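Kesia tabletop chores, notes and data card

Version 6, updated 2024-04-20
Maintainers: Yusri Wuisan, Chaltu Seyoum
Task scripts and scoring: Bogdan Nowicki

What this is

Recordings of two arms trying small kitchen and desk jobs on a table. Teleoperated demos plus policy runs. We started it to settle an argument at Darard about whether a machine can do household chores yet. Short answer, some of them, slowly, if you lay the things out nicely first. Longer answer below.

Please read "Known problems" before you train on anything. People keep skipping it and then emailing Chaltu.

What's in it

1000 demos by human operators, both arms
65 policy runs, scored by hand
10 task scripts, plain text, one per chore
Scoring sheet (csv), one row per policy run

Tasks are things like: wipe the board, put the marker away, move the utensil from one cup to another, pick up the jug and set it down upright, put the toy veg on the tray. Nothing hot, nothing with water in it. Cutting is "pretend" cutting, knife touches the toy and comes back. We had real carrots in January, never again, see changelog.

Layout

Objects start in loose positions, not on marks. Operator sets the table from memory of the script so there is drift between sessions. This was on purpose at first and then it was just how we did it. Board is always near the middle. Bigger stuff goes at the back so the arms dont have to reach over it, which is already a kind of cheating if you compare with a real kitchen, where the jug is always in front of the thing you want.
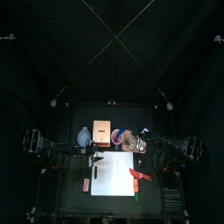 Each demo starts when the operator says go and ends when they let go of the controls. Trimming is rough. Expect dead time at both ends, sometimes a lot. If you want clean starts, cut on first joint movement, there's a flag for it in the loader (--trim-still). Default is off.

Scoring

Bogdan's rules, kept simple:

Done: object where the script says, nothing knocked over.
Part done: object where the script says, something else knocked over or shoved.
Not done: everything else, including "nearly".

No marks for style. A person stepping in to save an object counts as not done, even if the arm was probably going to manage.

So can they do chores

Picking up and putting down chunky things, yes. Marker is fine when it lies flat and there is room either side of it. Wiping is ok-ish, the arm wipes the same strip over and over and leaves the corners. Handles are hit and miss. Anything leaning in a cup is a pain, the gripper nudges the cup, the utensil swings round, the policy carries on reaching for where it used to be.

Two handed jobs are the real gap. Holding the board still with one arm while wiping with the other looks easy when Teguh does it on the controls. The policies mostly forget one arm exists.

And speed. I wouldn't pay for it at home. For a shop floor with the same six objects all day, maybe. Skendano asked us about packing trays and we told them the same.

Known problems

- Left and right arm labels swapped in some early sessions. Fixed in the loader, NOT in the raw files.
- Task names are not consistent (wipe_board / board_wipe). Same task.
- Lighting was changed between versions 4 and 5. Don't mix them without checking.
- Some operators talk during runs. Audio has been stripped, but you will see pauses that make no sense.
- Scoring was done by one person per run. Bogdan is stricter than Chaltu. We know.

Changelog

6: added the tray tasks, fixed arm labels in loader, removed duplicate demos
5: new lights, rescored all policy runs
4: toy veg only. Real ones rolled, went soft, and no two sessions matched
3 and earlier: dont use

Licence and contact

Free for research and teaching. For anything you plan to sell, ask Wuisan first. Bugs go in the tracker please, with the session number, othewise we can't find it.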